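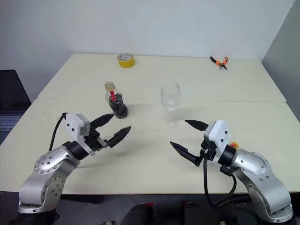 Two-arm bench cell shown at Lirnholm open day

The Kahsay workshop in Lirnholm opened its manipulation lab to the public for one afternoon, with a two-arm bench cell running tabletop tasks at intervals of 28 minutes. Attendance was limited to 57 visitors, admitted in groups.

The cell is known in the building as Drindeo. It consists of two arms with two-fingered grippers, a white housing with sensors on each wrist, and a plain white table made up of two sections pushed together. There is no conveyor and there are no fixtures. Objects are set down by hand at the start of a run, and the arms work with whatever position they are given.

The first item on the program used a small bottle of dark liquid and an empty wine glass. Nikola Adamczyk, who leads the bench work at Kahsay, told the first group that the glass was the harder of the two objects. A clear bowl on a thin stem gives the cameras little to work with, and what they do pick up is often the tabletop behind it. The lab's current method finds the flat base first and estimates the stem from there.

"If the base is right, the rest is arithmetic," Adamczyk said. "If the base is wrong by a finger's width, you close on air or you push the glass over."

Grip force is set per object and per run. For stemware the lab uses the lowest setting at which the fingers still register contact. For the bottle it is raised one step. Adamczyk said the settings were found by trial over the spring, and that the April runs were used mainly to throw out values that were too high. The log for that period holds 1,895 grasp attempts, counting both arms. It was available on a screen in the corridor for anyone who wanted to scroll through it, and several people did.

Questions from the groups were mostly practical. One visitor asked whether the arms could collide with each other. They can, Adamczyk said, and the planner treats each arm as a moving obstacle for the other, with a minimum gap that widens as speed goes up. When both grippers have to meet over the same part of the table, one arm is given priority and the other waits. The waiting is visible and looks like hesitation, which led to a second question about whether the machine was thinking. Adamczyk answered that it was holding position until a flag cleared.

Another visitor asked about the seam between the table sections. Small height differences there have caused trouble when an object is slid across it, and the lab now lifts objects over the join.

The planning software is Draron, written in-house and in its sixth major revision. It takes views from the wrists and from a higher viewpoint and merges them before each move. Adamczyk said the wrist views matter most in the last part of an approach, when the arm itself can block the higher view. Revision 6 also added a slow mode for work near people, used throughout the afternoon.

LIRNHOLM — Sunday, August 25, 2019 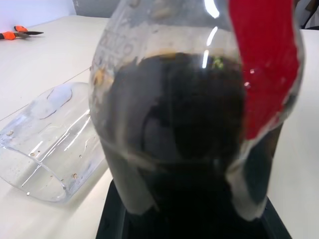 The second item on the program moved from glassware to cut plastic bottles, a category the lab describes as soft and irregular. The main test piece was a clear section of drink bottle with part of its red label still on, standing upright on a black container and filled most of the way with a dark mixture resembling soil and water. A second cut section, empty and marked with small round spots, lay on its side next to it.

Cut bottles are awkward for a gripper in two ways. The wall flexes under light pressure, so the width measured before contact is no longer the width after it. The plastic also reflects overhead light in narrow bright streaks, and these shift as the wrist camera moves. Draron discards highlights that move against the object between views and keeps edges that stay put. A torn label edge is useful for this purpose, Adamczyk said, as it gives the software a fixed, high-contrast line on an otherwise clear surface.

The contents add a further problem. A mixture of this kind may settle, and the balance of the bottle can change with it. The lab's procedure is to lift a short distance, pause, compare the load at the wrist with the expected value, and only then continue. If the difference is too large, the arm sets the piece down again and the run is marked as incomplete. Incomplete runs are kept in the log along with the rest.

Adamczyk said the interest in this type of object came from outside the lab. Two growers in the Lirnholm area had asked whether a bench cell could handle improvised plant containers, which vary in shape from one to the next. No product is planned. The work is treated as a test of how far the existing grippers can be taken before a different finger is needed, and Adamczyk's own view is that softer fingertips will be required for anything thinner than a drink bottle.

Asked about speed, Adamczyk said that a person would clear the same table faster, and that the figures the lab tracks are repeatability and the number of manual resets. Reset counts from the open day will be added to the log under a separate tag, as the lighting in the room differed from the usual setup — the blinds are normally down.

The program closed with a short session at the control desk, where visitors could step through a recorded run one move at a time and compare the planned path with the path recorded at the joints. The largest differences appeared at the wrist during reorientation, a known effect of cable drag. Kahsay intends to reroute the wrist cables on both arms before the next series of runs.

A further open afternoon is under discussion. Groups wishing to attend should write to the Kahsay front office in Lirnholm, stating the number of people and whether step-free access is needed.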